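Wallpaper seams opening over painted drywall, paste or primer?

Posted by Rudham, December 8, 2022

I hung a floral paper on three walls of a small work area in June. The wall was old semi-gloss, washed but not sanded. Two of the vertical seams have now lifted at the edges, mostly near the corners. The heat in that room goes off overnight. Do I need to strip it, or can the seams be glued back?

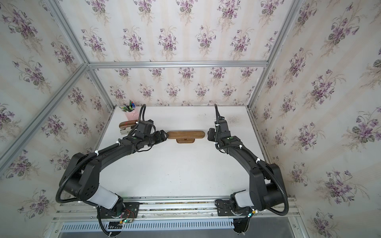 Greris
Glue them back first. Stripping is only needed if the paper comes away with dry paste on its back and a clean wall behind it. That means the paste never gripped the paint, and it will keep failing. If both sides have paste on them, the bond was fine and the edges dried out too fast.

Use seam adhesive, a thin line, with a small brush.

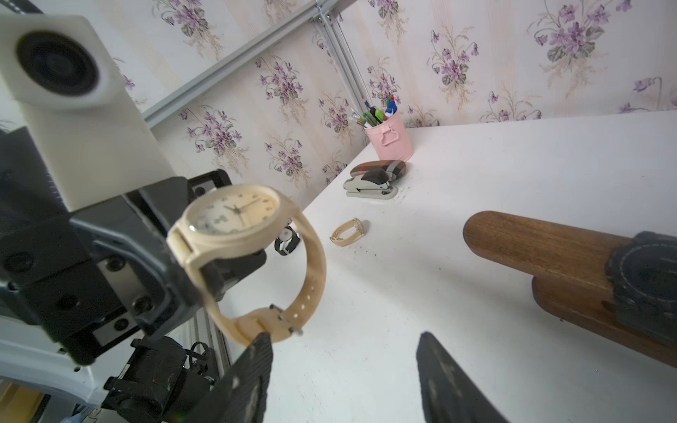

Wait two minutes before closing the seam, then press with a damp sponge. Don't roll hard. A hard roller pushes the paste out and the edge lifts again.

Leiva
Mine did this and I just used white glue. Still holding, a bit shiny in places.

Flusmont
Semi-gloss is the likely cause. The usual order is sand, wipe, prime with a wallcovering primer, let it dry overnight, then hang.
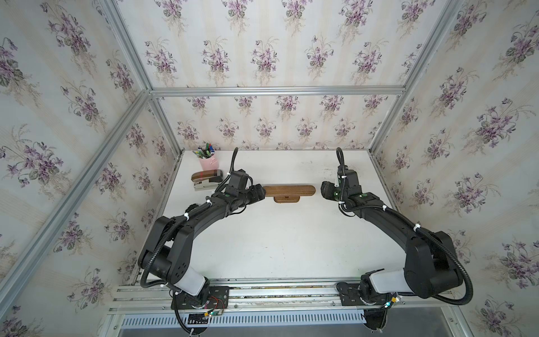

Corners are a separate problem. One sheet should never be wrapped through an inside corner in full. Cut it so a narrow strip turns the corner, and overlap the next sheet on top of that strip. Walls move at the corner, and a full sheet will pull loose or tear there. Keep the heat steady while the paste cures.
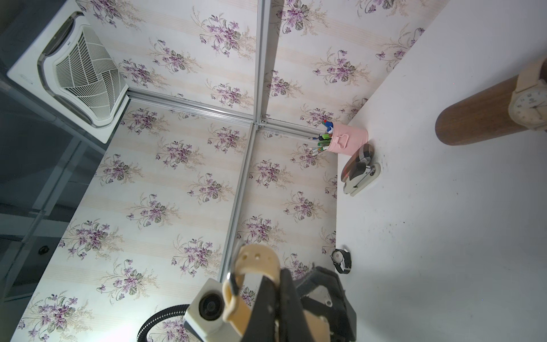
Related: Removing paste residue before repainting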